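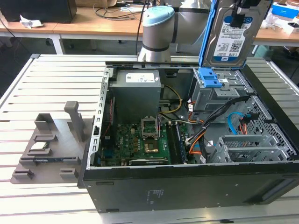 Winter Computer Drop-Off Opens at Kerekes Hall

The Malora Public Library will accept used desktop and laptop computers from residents beginning Tuesday, December 3, 2019, at the side entrance of Kerekes Hall. The drop-off will remain open for 14 days during regular library hours. Proof of residence is required. Each household may bring up to 5 items.

Last year's drop-off brought in 184 computers. Those in working order were placed with local families and with the after-school program at Grarine Elementary. The remainder went to the county recycling center.

Residents are asked to copy any files they wish to keep before bringing in a computer. Hard drives will be erased by library staff, and a signed receipt will be issued on request. Power cords should be taped to the item they belong to. Printers, televisions and loose batteries cannot be accepted and should be taken to the county site on Kimik Road.

Families wishing to apply for a computer may pick up a form at the front desk. Applications will be reviewed by Saskia Hapeta, Head of Public Services, and applicants will be notified by mail in March. Questions about the drop-off may be directed to Senga Jardine in the Technology Office.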